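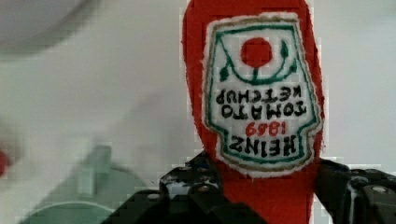
Young midfielders are told to "check your shoulder" from their first week of training, and many of them learn to turn the head without taking anything in. That gap between moving the head and seeing something useful is what makes scanning such a rewarding skill to study, and it shaped the drill we used with the under-14 squads at Lenitz and Nerkholm. A coach stood behind the receiving player and held up an object as the pass was struck, and the player had to name the object while taking the first touch. We wanted things a child can name in a single glance from color and outline alone. A soft ketchup bottle is a lovely case: the plush in Figure 3 is bright red, narrows to a neck, and stays easy to recognize upside down, with its big white label patch edged in green. Colored bibs, which most clubs use for this purpose, gave the players only one thing to look for, and in piloting they were often guessed correctly.

4.2 From the drill to the match

The more exciting question is whether any of this shows up on a Saturday-style game pitch, with real opponents and a real score. We filmed every home match played by both squads in the second half of the season and coded each time a central midfielder received a pass from a teammate in open play. Throw-ins and passes played first time under direct contact were left out. This gave us 2,214 receptions. For each one, two coders working separately marked whether the player had scanned in the window before the ball arrived, where the scan was directed, and what the player did next.

A scan was defined as an active head movement that took the player's face away from the ball, so that the space behind or to the side could come into view. We did not try to judge what the player had noticed. Video cannot show that, and it is the very reason we paired the match coding with a naming drill. Where the coders disagreed, the clip was watched again by Usha Ramasamy, who had no part in the training sessions and did not know which squad had been doing the drill.

Players scanned before 1,062 of the receptions. Of these, 690 were followed by a forward action, meaning a turn, a carry, or a pass that moved the ball closer to the opposing goal. We were delighted by how plainly the pattern held across the two squads, whose styles of play could hardly be more different. Lenitz build slowly from the back and their midfielders often receive facing their own keeper. Nerkholm play early and long, and their midfielders mostly pick up second balls with bodies all around them. In both settings, a player who had looked was more willing to turn.

4.3 What the coaches saw

The interviews add a good deal that the coding sheet misses. Elango Panicker, who coached the Lenitz squad throughout the study, described a change in timing. His players had always looked around, he told us, but they used to do it while the ball was at a center back's feet and going nowhere. After several weeks of the drill they had begun to look during the travel of the pass, when the picture behind them was most likely to be changing. "They stopped looking because I shouted," he said. "They looked when the ball left the boot."

Bok-nam Kong, coaching at Nerkholm, was more cautious. She valued the drill as a warm-up and enjoyed the noise it brought to the start of a session, but she worried that shouting out an answer could become the whole point for some players, with the first touch getting sloppy as a result. We share that concern. In the sessions we watched, a few of the quickest namers were also the ones who let the ball run under the foot. Her fix was simple and we recommend it: the answer counts only if the touch goes into the marked square — otherwise the pair swaps and starts over.

Both coaches noticed that wide players who joined in for fun also began to scan more inside their own half. Our match coding was limited to central midfielders, so we cannot say whether the footage would bear this out, but it is a wonderful lead for further work. Fullbacks receive along the touchline with half the pitch closed to them, and the best moment for them to look may come earlier than it does in the middle.

4.4 Limits of the match data

Home matches only were filmed, and both clubs play on pitches the players know very well. A midfielder who has grown up on a ground may need fewer looks to know where the space tends to be. Weather and the strength of the opponent were noted but not built into the comparison. We also cannot separate the effect of the drill from that of a season's ordinary growth, and a squad followed over a full year, with the drill introduced midway, would be a much fairer test.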